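Tristgate Laundry Notes, README

Maintained by Rasa Ots and Vusumuzi Sithole. Last edited 2024-06-19.

What this is

A folder of pictures and short notes on clothes left on seats, beds and chairs in ordinary homes, and on the basket that was meant to hold them. The notes cover 31 households. We started it after reading one too many claims that people sort their laundry by color at the basket. We had doubts about that then and we still do.

What is in the folder

Each entry has a picture, a line of notes and a label for where the clothing lies: on the furniture, on the floor, in the basket, or over an edge. The labels say where a thing is. They do not say whether it is clean or dirty. An earlier version had a "dirty" column, and Thenmozhi Arumugam was right to throw it out, as the labelers had been guessing.

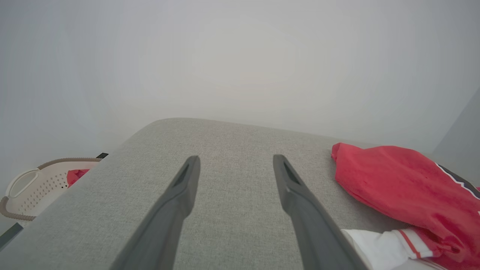 Red garment with black-and-white trim, on light gray upholstery. White perforated basket at left. Label: on the furniture.

Entries like this one caused most of the arguments. Is the striped white fabric beside the red part of the same piece, or a second one? We label it "unclear" and would ask you not to clean that up. The type of garment is left open too. "Jacket" and "sports shirt" both got votes, and a vote is a poor way to find out.

The seat was another sore point. Sofa and ottoman are hard to tell apart when only the top shows, so both go under "upholstered seat". If your work depends on the difference, use something else.

Known problems

Two labelers went through every entry separately and disagreed on 52 of them. Those keep both labels. Kamala Chettiar thinks the number should be higher and suspects they talked to each other over lunch.

The households are people we know, or people they know. Please don't quote this folder as evidence of how anybody in general does laundry. A basket near a pile tells you there is a basket near a pile.

Color names are plain ones (red, white, light gray) and depend on the room's lighting. We did no color matching.

Changes

December: "dirty" column removed, "unclear" added.
Next: a second look at the 10 entries marked "over an edge", a label I don't trust much.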